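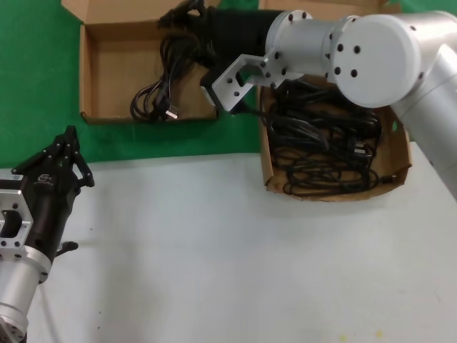

Husta packing and sorting project
Progress report to the Clelia fund, second period
26 May 2019

You asked for a plain account of where the money has gone and whether the boxes idea is paying its way. My short answer is that I'm still not convinced, and I would like the fund to read the rest of this before agreeing to the next payment.

Work done. The packing station at Rikimstead has been in use since January. The layout is the one in the original plan: a white work surface, green behind it, and open cardboard boxes set at the back of the work area. The plan called for 400 parcels to be packed in this period. We packed 300. Shawky, who supply the cartons, delivered late twice, and that explains part of the shortfall. I doubt it explains all of it.

Boxes. The proposal claimed that leaving the cartons open at the back would save time over folding each one as it was needed. It may. The timings we were given came from a single morning and leave out the folding, which still has to be done by somebody before the shift starts. Add that back in and most of the saving goes away. I have asked for a second set of timings that covers the whole shift.

Returns. Of the parcels sent out, 17 came back with the wrong contents. That is better than last period, when the number was 77, but last period we were also sending a wider mix of goods. I wouldn't put the improvement in a brochure yet.

The work surface. White shows dirt, and it gets wiped down more often than the old one did. People who pack there say small items are easier to find on it. Nobody has tested this, and I would rather not pay for a second one on the strength of a remark.

Spending. Cartons are over budget and tape is under. The rest is close to plan. The line marked "layout improvements" covers two rearrangements of the same station, and I have asked Rikimstead for a breakdown before I sign it off.

Next period. Same target, same goods, full-shift timings, and a written delivery schedule from Shawky. If the timings still leave out the folding, I will recommend holding back the equipment money until they don't.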